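My 672 nights with a sleep score

I quit the Promer app in March. By then I had 672 nights in it, which the app congratulated me for with a little moon that spins. I'd like to say I learned something about my sleep from all that. What I learned is that I go to bed too late when there's something good on, and my mother could have told me that in 1980-something for free.

Let me back up. I bought the band when I was sleeping badly, and I was sleeping badly for reasons I could have listed on a napkin: a job I didn't like, a neighbor with a leaf blower, coffee after dinner. The band doesn't measure any of those. It sits on your wrist, and in the morning you get a number and a color, and under that a sentence such as "Your body is asking for balance." I don't know what that means. I wrote to the help desk to ask what it meant and got a link to a page that said the same thing with a drawing of a pond.

What bothers me more is how fast I started to believe the number over my own head. I'd wake up feeling fine, check, see a bad score, and feel lousy by the time the toast was up. Other mornings I was dead on my feet and the app was thrilled with me. One night I left the band on the bathroom shelf and it still gave me a "light but restorative" rest. The shelf slept better than I did that week.

I did mention that one to the help desk too. They said to check the fit of the strap.

Then there's the stuff that comes with it. Once you're scoring your sleep you want the score to go up, and there's always something for sale that might do it. I had a weighted blanket (hot), a lamp that pretends to be a sunrise, and tea that tasted like a lawn. I came very close to paying $2000 for a Skitwood mattress. The man in the Tendden store had me lie down on it for 3 minutes with my shoes on and then asked if I felt a difference. A difference from what? From standing in a mattress store? Of course I did.

I asked him what happened if I slept worse on it. He said that people who sleep worse usually haven't given it time. I've noticed you hear this about everything in this line of business. If it works, it works, and if it doesn't, keep paying and wait. I can't think of a result that would count against the mattress.

Now, I'm not saying nobody should track anything. There are people with real sleep problems and they should see a doctor, who will use real equipment and know how to read it. My complaint is with the rest of us, who are mostly just tired, being sold a chart of it.

People ask if I sleep better since I stopped. I don't know! I've got no number. I moved the coffee to before 3 and I read in the evening instead of looking at a chart of last night, and the neighbor has gone over to a rake, at least for now. Any one of those might be doing it, or none. I did get my mornings back. I walk down to Havlíček for a roll and I'm tired or I'm not, and I find out on the way.

The band is in the kitchen drawer with the dead batteries. It buzzed once, about a week after I put it there – a reminder to wind down for the night. It was a quarter past two in the afternoon.

If somebody has a plain account of how these scores are worked out, I'd read it. I mean the sums, please, with no pond. Until I see that I'm going to treat mine the way I treat horoscopes.

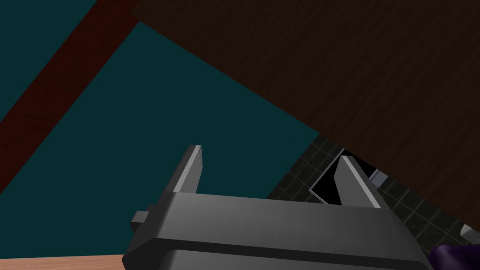 Tendden Amateur Writers' Club | Members' Blogs

Posts belong to the members who wrote them. Comments are read before they go up, so give it a day or two. Anything that tries to sell me a pillow gets deleted.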